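Section 4. Setting Up the Block Table

Before you begin

The Brustivum Block Set is shipped as a box of blocks, a guide (you are holding it, or more likely you have it open in another tab), and a drawstring bag that will be lost by Sunday. The table is yours to supply. Any flat, steady, wipeable surface will do, provided it is at least 36 inches long on one side. The Handthorpe folding table is the one we test on. If you have the older Lorente card table with the felt top, please read the note at the end of this section before you get attached to the idea.

4.1 Preparing the surface

1. Clear the table. Mail, mugs and the charger that fits nothing you own should go somewhere else. They will be back.

2. Wipe the surface with a damp cloth and let it dry. Don't use furniture polish. Blocks on a polished table travel farther than their owners intend.

3. Check for wobble by pressing down on each corner. Fold a piece of the shipping carton under the short leg. There is always a short leg.

4. Set a lamp to one side if the room is dim. One lamp is plenty.

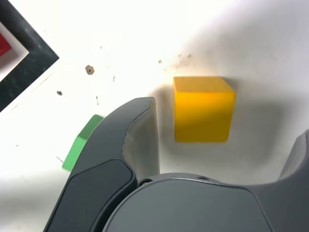 Light-colored tables make the blocks easy to find and make everything else easy to find too. White is the worst offender in this regard. A brownish speck the size of nothing in particular will sit there looking important, and a few faint dots near the yellow cube can hold a child's attention longer than the cube does. Wipe again if you like. Most marks on a play table are permanent residents, and as long as the surface feels smooth under your hand they won't affect building. If it doesn't feel smooth, scrape gently with a plastic card and go back to step 2.

4.2 Laying out the blocks

1. Tip the blocks out slowly, from low down. The bag may also be emptied from shoulder height, and eventually it will be, but you don't have to be the one who starts it.

2. Turn each block so that it rests on a full face. Cubes do this on their own. The odd shapes may need persuading.

3. Sort by color or by shape. Pick one. Households that attempt both at once usually end up with a pile for each block.

4. Leave a clear patch in the middle for building, and keep the spare blocks back from the edge of the table.

CAUTION: Blocks are hard, have corners of a sort, and are stepped on in the dark. Count them back into the bag at bedtime.

NOTE: Pictures, frames and anything else with a border you care about should be moved well away from the building patch or accepted as part of the architecture.

4.3 First build: the short row

The short row is the simplest layout in this guide and the one that adults are most likely to redo after everyone has gone to bed.

1. Choose a block for the back of the row and stand it on the clear patch. Red shows up well.

2. Pick up the yellow cube by two opposite sides. Holding it by the top and bottom works until you try to put it down.

3. Bring it in from the front, straight and level, and stop before it touches the block behind.

4. Lower it and let go with both sides at once. Letting go one side at a time turns the cube, and then you'll want to fix it, and then you'll knock the red one.
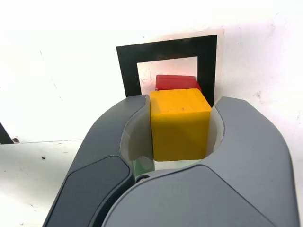 Fig. 4-2. Yellow cube held by its sides, red block behind.

5. Add further blocks in front in whatever order you can get agreement on.

If the row drifts to one side, start over from the back. Nudging from the front has been tried extensively.

4.4 Care

Dust the blocks with a dry cloth. For sticky blocks, use a cloth wrung out in warm water with a drop of mild soap, then stand them apart on a towel overnight. Do not soak, bake, microwave or run through the dishwasher. The top rack is still the dishwasher.

Small specks and slight color differences from one face to another are normal and aren't covered by the warranty. Neither are tooth marks.

Note for Lorente owners: the felt top grips the blocks nicely and also grips crumbs, hair and glitter. Lay the Allport play mat over it, smooth side up, and tape the corners down. The mat comes rolled and will want to stay rolled. Leave it flat under heavy books for a night or two before use. Order number 300 fits the card table; order number 1000 is the long version and will hang off both ends.

For stacking layouts, see Section 5. Clear the floor first.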